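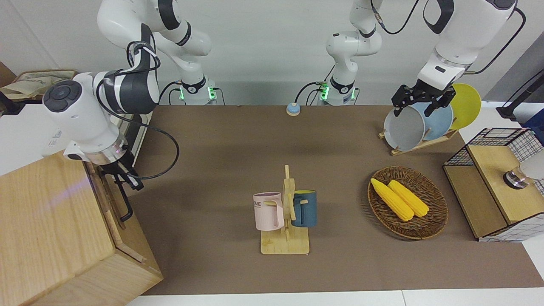

I went to the Zollness open day in July expecting to be sold something, and I was, at least four times before lunch. Zollness, for anyone who hasn't had the flyer through the door, is the old dye works outside Ernutham, now split into workshops and showrooms for people who make things for the home. The theme this year was "The Calm Kitchen." I have never been in a calm kitchen. I've been in kitchens where one person was calm because somebody else was doing the washing up.

Entry was free, parking was not. You get a paper map at the gate with the stands numbered in an order that has nothing to do with how you walk past them. I did the long building first, which is mostly knives, linen and jars, and then crossed the yard to the part I had come for: dish storage. We have a small kitchen at home, no dishwasher, and a wire rack that has been leaving rust marks on the counter for two years. So I had a real question, which is whether wood next to a sink is a good idea or just a nice-looking one.

The tabletop with the wooden dish rack and the mug tree was where I spent the most time. The rack is a slanted stand that holds plates upright, one behind the other, and they had it set with a gray plate, a light blue one and a yellow one. I will admit it looks good. Three plates in three colors will make almost any rack look good, though, and I'd like to see it on a weeknight with a frying pan, two lunch boxes and a colander waiting their turn.

I put this to Annick Vidal, who was answering questions at that end of the room. She said the rack is meant for plates and that pans should be dried by hand and put away. Fine, but that is advice about my habits and I was asking about the rack. On the matter of wood and water she was more helpful. Oil it when it starts to look pale, don't let the feet stand in a puddle, and move it now and then so the same spot isn't always damp. I asked how long one would last if I did none of that. She laughed and said she would rather not guess, and I thought better of her for it.

The feet are wooden too, by the way. On a mat that's all right. On my counter, where water collects along the back wall, I have doubts.

The mug tree I have less patience with. It's a flat base, an upright post and short pegs, and you hang the mugs by their handles. There was a pale pink mug on one side of it, and very pretty too. My objection is to the pegs. Half the mugs in our cupboard have handles you can barely get a finger through, and then there is my husband's soup mug, which would pull the whole business over if you hung it alone on one side. A woman next to me, Fatima Moodley, has owned one like it since her student days and disagreed with every word of this. She says you hang the heavy ones low and opposite each other and it never tips. She also says the mugs on the top pegs get dusty if you don't use them, so make of that what you will.

There was a light wooden cabinet on the same table, and I would have liked to know more about it. The price card was missing and the person who knew had gone for coffee.

At two o'clock there was a talk by Hendrik Du Plessis called "A Place for Every Plate." It ran to 22 slides. His main point was that people own too many dishes, and he put up a figure of 70 pieces for an ordinary household without saying where it came from. I went home and didn't count ours. His better point came near the end, when he said to store things where you use them even if it looks odd, so the mugs go by the kettle and the plates go near where you serve. I moved our mugs the next morning and it has saved me crossing the kitchen in my socks on a wet floor.

Practical notes, if you're thinking of going next time. The café is run by Pasichnyk and the soup was very good, the line for it less so. Get there before noon. The toilets are across the yard behind the Tinden showroom and there is no sign. Wear flat shoes, the cobbles are rough. The organizers told us they'd had 300 people through by midday, and in the linen room I could believe it.

I didn't buy a rack. I took Annick's card and a sample tin of oil, and I've used the oil on our chopping board, where it smells faintly of oranges. If the rust gets any worse I'll probably go back for the plate rack. I'm still not having the mug tree.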